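The White Table

My aunt left me a table. I should say that first, since everybody in Villonbridge thinks she left me the house, and she didn't, the house went to the bank and then to a couple with twins. What I got was the kitchen table, the white one, and a letter that said I was to keep it clear.

That was the whole letter! "Keep it clear." She'd underlined clear and then run out of page, because she'd written it on the back of a ticket from the Warkard ferry.

Now, I am a person who puts things down. Keys, mail, half a sandwich, a library book with another library book inside it to mark the place. I had never in my life seen the top of any table I owned, and I'd owned two (three if you count the door on bricks). So when Telmo Aranda helped me get the thing up the stairs, he set his end down, looked at it, looked at my apartment, and said he gave it till supper.

He was wrong, but only by a little. By supper I had a bag of onions on it. By breakfast the onions had company.

The trouble was that I slept badly. I don't believe in that kind of thing, and my aunt didn't either, she believed in bleach and being early. But I'd lie there and feel that table in the next room, all heaped up, like when you've left the stove on. So at one in the morning I'd get up and carry everything off it and put it on the floor by the radiator, and go back to bed, and sleep like a stone. Then the next day I'd come home from the shop and put my bag down on it again.

I went on like that for 4 weeks. I know because I was marking it on the calendar, a little T for every night I got up, and the calendar was the free one from Cabello's where the squares are too small to write anything longer.

Hatem El Ouafi, who has the apartment under mine, finally came up to ask what I was dragging around at night. I told him. I figured I might as well, he'd already seen me in the robe. He didn't laugh. He came in and walked all the way around the table with his hands behind his back, as if it was in a museum, and then he asked me what she used to do on it.

And do you know, I had to think.

She rolled out dough on it, sure. She cut patterns. She took the radio apart one time and laid the pieces down in order, left to right, and put it back together going right to left, and it played. But mostly what I remembered was her just wiping it. She'd finish whatever it was, wipe the top down, rinse the cloth, and then sit with her hands folded and look at it for a while. I used to be on the other side with my chin on the edge. I thought she was resting. I was seven, I thought all grown people were resting whenever they weren't yelling.

"So she liked it empty," Hatem said.

"I guess she did."

"And you don't."

Well, I didn't have an answer for that. I made him coffee, and he held the cup the entire time he drank it. He wouldn't set it down! I kept pushing a saucer at him.

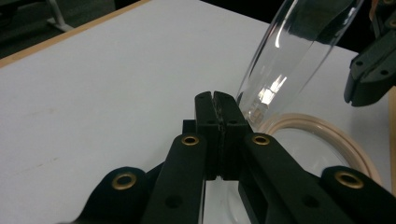

After he left I got the good cloth out from under the sink and I wiped the whole top, corners too, and the underside of the edge where your fingers go. There's a spot along there where the paint is rough, and I knew it before I got to it. My hand just slowed down. I used to pick at that spot with my thumbnail while she did the bills.

She did the bills out loud, I should mention. Gas, so much. Mr. Lantry for the coal, so much. One winter there was a number she said over and over, 1169, quietly, and I thought it was a kind of song. It was what we owed on the roof. I didn't know that until I was grown and found the paper in a drawer, folded into a square, with paid written across it in the same pen as the ferry ticket.

I sat down. I folded my hands. I felt like an idiot, if you want the truth, a woman my age at an empty table in a bathrobe, waiting for I don't know what. The refrigerator clicked on. Somebody downstairs, Hatem probably, ran the water and turned it off.

Then I noticed I was going over my day. I wasn't trying to. The lady who'd returned the gloves, and how short I'd been with her. The 4 dollars I still owed Telmo for the rope. My sister, who I hadn't called since August, over something so small I had trouble finding it when I looked. It all just came out and sat there in front of me, one after another, left to right.

I called my sister. It was almost eleven, and she picked up on the second ring and said, "Who died?"

"Nobody new," I said.

We talked until my ear hurt. She wanted to know what I'd done with the chairs (there weren't any chairs, I told her, the chairs went with the house) and whether I still had that awful orange cat, which I don't, he moved in with the pharmacist. She told me about the job she'd turned down at Clumeo, and about the one she'd taken instead. She asked about the table last, and she asked it sort of sideways.

"Is it still white?"

"It's still white."

"She never let me put my elbows on it."

"You can put your elbows on it," I said. "Come up and put your elbows on it."

So she's coming, she's got the bus times written down and everything. I bought two chairs off Telmo's cousin and they don't match, one's a good inch lower than the other, and I've already decided I'm taking the low one. The onions live in a basket on the floor now. My keys have a nail. I still put my bag on the table when I come in, I'm not going to lie to you, but I take it off again before I've got my coat unbuttoned.

I haven't marked a T in a while. I ought to get a new calendar anyhow.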